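About Dramik

Dramik writes and tests working rules for small robot cells. Our clients are laboratories, teaching workshops and light manufacturers that run one or more arms on a bench and need procedures that hold up when the person who set up the cell has moved on to other work. We do not sell robots, grippers or control software, and we take no commission from companies that do.

What we do

Most of our work falls under three headings: bench layout, handling trials and record keeping. A client may ask for any one of them. The usual order is layout first, as trial results from a bench that has not been fixed in position are of limited use to anyone.

The published safety standards for industrial robots cover the robot, its guarding and the duties of the integrator. They say less about the daily practice of the operator who places a part on a mat, starts a run and writes down what happened. Our house rules, issued under the name Eynon, are meant for that person. They sit below the applicable standards and do not replace them. Where an Eynon rule and a legal requirement differ, the legal requirement applies, and we ask to be told so that the rule can be corrected.

How we started

The company was set up by Gwion Morris and Branwen Llewellyn, who had worked together on acceptance testing for packaging lines. Morris handled fixtures and end-of-arm tooling. Llewellyn handled test plans and reporting. Both had seen the same fault in many reports: a success rate given to one decimal place, with no statement of where the part had been placed, how the work surface was held down or what counted as a success.

The first version of Eynon was two pages long and dealt only with the work surface. It was written for a single client and then requested by others. The current version has 9 sections and is reviewed every December.

The bench rules

Section 1 of Eynon defines the work area. The main requirements are as follows.

The work area is marked by a mat or plate with a matte surface, in a color that contrasts with the parts in use.

The mat is fixed at all four corners. Tape is acceptable for benches used in trials. Mechanical fixing is required for benches in production use.

The position of each corner is marked on the table so that a replacement mat can be laid in the same place.

At the start of a trial, the gripper is parked above the mat and clear of all parts.

Parts are placed by hand only when the arm is stopped and the operator has confirmed the stop at the controller.

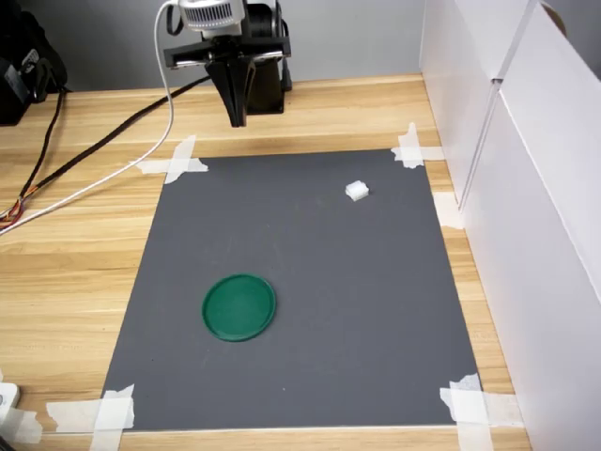
Handling trial bench: taped mat, green lid and small white block, gripper clear of both.

Cable routing is covered in Section 2. Cables that serve the gripper must have enough slack for the full range of motion and must not be able to pass under a part or between the fingers. Bare conductor ends are insulated or removed from the bench before power is applied. Temporary wiring is permitted during setup, and is listed on the setup sheet with the initials of the person who installed it.

Section 3 covers side panels and other boundaries. A panel used to limit the view or contain loose parts is not a guard and may not be recorded as one. This is the most common correction we make to client paperwork.

Handling trials

A standard Eynon trial is 200 attempts on a given part, with the part moved to a new position on the mat between attempts. Positions are taken from a printed list drawn up before the trial begins. The operator may not choose them during the run. If a trial is stopped early, the report gives the number of attempts completed and the reason for stopping, and no rate is stated for fewer than 150 attempts.

An attempt is a success when the part has been lifted clear of the surface, moved to the target and released without being dropped or pushed out of the work area. Partial outcomes are recorded in their own column. Retries by the controller count as part of the same attempt, and the number of retries is logged.

We keep a set of reference parts for these trials. It includes flat items with low edges, such as lids, and small blocks with little contrast or texture. Flat parts test finger height and approach angle. Small blocks test positioning. Clients are encouraged to add parts of their own, provided that each is measured, weighed and given a part number before use.

Duratar and Doker

Two tools support the rules. Duratar is a wear log for gripper fingers, pads and mats. It records each change of a wearing part, and flags any trial that was run across such a change. Results from before and after the change are reported separately.

Doker is our document register. It holds setup sheets, position lists, trial records and the version of Eynon in force at the time. Records are locked when signed. A correction is added as a new entry with the old one left in view. Clients can export their full register at any time in plain text.

Neither tool connects to the robot controller. We chose this at the outset and have kept to it. A record system that can start or stop a machine would need to be assessed as part of that machine.

How we work with clients

An engagement begins with a visit to the bench and a reading of the existing paperwork. We then issue a list of findings, each one tied to a numbered rule. Findings are graded as stop, correct or note. A stop finding means that we advise against running the cell until the matter is closed. Clients decide for themselves how to close a finding, and we check the result.

Training is given at the client's own bench, in groups small enough for every operator to carry out a full setup and a short run. We do not issue personal certificates.

Comments on the rules

Anyone may propose a change to Eynon, client or not. Proposals should quote the rule number, describe the bench and state the wording wanted. Llewellyn keeps the list of open proposals and replies to each one in writing. Questions about fixtures and tooling go to Morris.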